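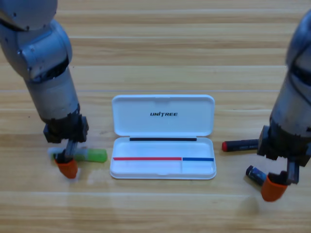
Speaker notes, kitting cell session
November 30, 2025

Slide 1. Title. Give name and site (Hinham, packing floor), then go straight to slide 2. Mwajuma Mugo takes the staffing questions at the end, so park them if they come early.

Slide 2. The task. A pencil case, open, and the writing implements that belong in it. Two arms, one each side of the case. The left arm works the left side of the table, the right arm works the right. Say that the items do not arrive lined up. A marker can lie flat, a short piece can lie at an angle, and the grip point is different for each. This is the part people at the bench do without thinking and the part we spent most of the year on.

Slide 3. The manual line before September. Six benches, one person per bench, 448 sets per bench per shift. Rotation every two hours. Main complaints from the log: thumb and wrist strain, and the pace in the last hour. Do not read the log entries out.

Slide 4. The cell now. One cell runs 394 sets per shift. Leave this number up for a few seconds. It is lower than a bench. The cell also runs the second shift, which was never staffed at Hinham, and that is where the extra volume comes from. Somebody will ask why we did not wait for a faster cell. Answer: the Brirnbridge contract started in September and the second shift had to be covered.

Slide 5. Stops. 127 stops needing a person in the first full month. Split by cause:
- item rolled out of reach
- cap picked up without the body
- item resting against the case wall
- lid not fully back
Rolled items are the largest group. We tried a textured mat and took it out again, as the smaller pieces caught on it. Vivek Gautam has the test sheets if anyone wants them.

Slide 6. What the job is now. Two of the six bench operators moved to cell tending. The tender loads cases, clears stops, checks finished sets and signs the shift sheet. Less hand work, more walking, more waiting. The waiting was not in our plan. Operators said it was harder to stay alert between stops than to pack at full pace. We now give the tender one manual bench next to the cell, for odd colors and reworks.

Slide 7. Pay and grading. Cell tending was put on the same grade as bench work at the start. That was a mistake. Tenders were resetting equipment and making quality calls, and at the Rahman site those duties sit one grade up. Regraded after eight weeks, with back pay. State this plainly and move on.

Slide 8. Training. Three days on the cell, one day on safe entry and restart. Operators who had packed by hand were quicker to spot a bad grip than the technicians. Their notes went into the grip settings for short items. Credit the bench team by name from the list on the handout.

Slide 9. Next. Second cell goes to Hestau. Target for the two cells together is 812 sets per shift. Four benches stay manual at Hinham for mixed orders. If asked whether that is permanent: it is agreed for twelve months, then reviewed with the operators present.

Spare slide, only if time allows: floor plan with the walking route marked.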